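Home | About | Classes | News | Join | Contact

Stillside Fitness Club Drops "Unlimited" Membership, Says the Word Never Meant Much

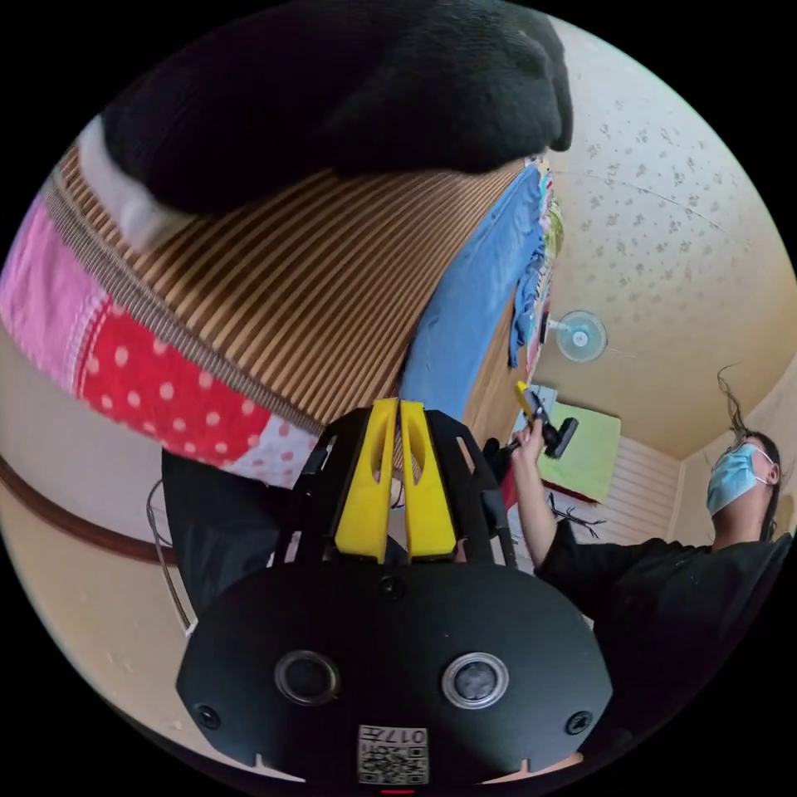 Striped, dotted and plain fabrics in a mix of colors.

MILLARD - 1 November 2018 - Stillside, the neighborhood fitness club on Kamata Street, will stop selling its "unlimited" membership at the end of the month. Members will move to a plain monthly plan that lists what it covers and what it does not.

The club has sold some form of unlimited plan for most of its life, as have plenty of its competitors. Stillside now doubts that the label was ever a fair one. Evening classes filled up, the pool closed for swim lessons, and the racquetball courts had to be booked ahead. A member who paid for unlimited use and could only come after work was getting a good deal less than that.

"We sold that word for years and we got tired of defending it," the club said in a statement. "If you can't get into the class, it isn't unlimited. Our front desk has had that talk too many times."

Under the new plan, each member can book up to 5 classes a week. The weight room, locker rooms and open swim hours stay included with no booking. Court time is charged by the hour, as it was before, but the price will now be printed on the membership form and not on a separate sheet.

Stillside is not promising that the change will make anyone fitter. It is also not promising shorter waits at six in the evening, which is when most people want to come and will probably go on wanting to come. The club does expect fewer empty spots in classes that show as full. In October it began releasing unclaimed spots ten minutes before the start, and it plans to keep doing so.

The club looked at a booking app called Sernent over the summer and decided against it for now. The sales pitch spoke of "member engagement" and "habit building." Stillside wanted a list of names and a way to cancel. Booking will stay on the club website and at the front desk, with 4 terminals in the lobby for people who would rather not use a phone.

Class sizes will not change. Neither will the opening hours, though the club has heard the rumor that they will. The joining fee drops to $50 for new members. Current members pay nothing to switch, and their monthly rate is held through the end of next year. After that the rate may go up, and the club would sooner say so now than bury it in a letter later.

The main studio has room for 300 square feet more floor space once the old storage closet comes out. That work has been announced before and put off before, so Stillside is giving no date for it.

Members who want to leave over the change can do so with no fee before the new plan starts. A note at the front desk or an email is enough. No exit interview is required, and the club will not call to ask why.

Copies of the new plan are at the front desk and on the club website.

Contact: Stillside front desk, Kamata Street, Millard | © 2018 Stillside. All rights reserved. | Back to top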